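### 3.2 Materials and storage conditions

Cooked rice and lentils were chosen because they are the leftovers most often kept in the homes we surveyed in Balgate. Both foods were prepared in a single kitchen, drained, and spread on trays until they reached room temperature. Each portion weighed 200 g. Portions were packed by the second author, Widad Bataineh, who also kept the storage log.

Three kinds of storage were compared: a lidded tub, a bowl covered with film, and a bowl covered with a plate. The tubs were of the sort sold in most grocery stores, made of clear plastic with a cloudy finish and rounded corners (Figure 2). We did not test glass. Participants in the earlier survey said they owned glass containers but saved them for baking, and we wanted the setup to match daily habits.

All portions went onto the middle shelf of a Forsberg household refrigerator. The door was opened 20 times a day on a fixed schedule, with the heaviest use between 5 p.m. and 8 p.m. Shelf temperature was read at the start and end of each day. A pilot run in March had shown that portions near the back wall dried out faster, so positions were rotated every morning.

Moisture loss was measured by weight. Each container was wiped on the outside, weighed with its cover on, and returned to the shelf within two minutes. Texture was scored by a trained panel using the scale in Appendix B. Panel members did not know which cover had been used, as all samples were moved to plain white dishes before serving.

**Figure 2.** Clear plastic food containers on a dining table.

Lids were a source of variation we had not planned for. Some closed fully only when pressed at each corner, and two portions were dropped from the analysis after their lids were found raised on the second day. We kept the remaining tubs in the study and recorded lid fit at every weighing. Section 4 reports moisture loss with and without the portions that had a poor fit, and the order of the three covers is the same in both cases.

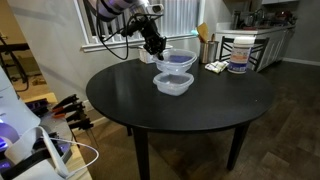
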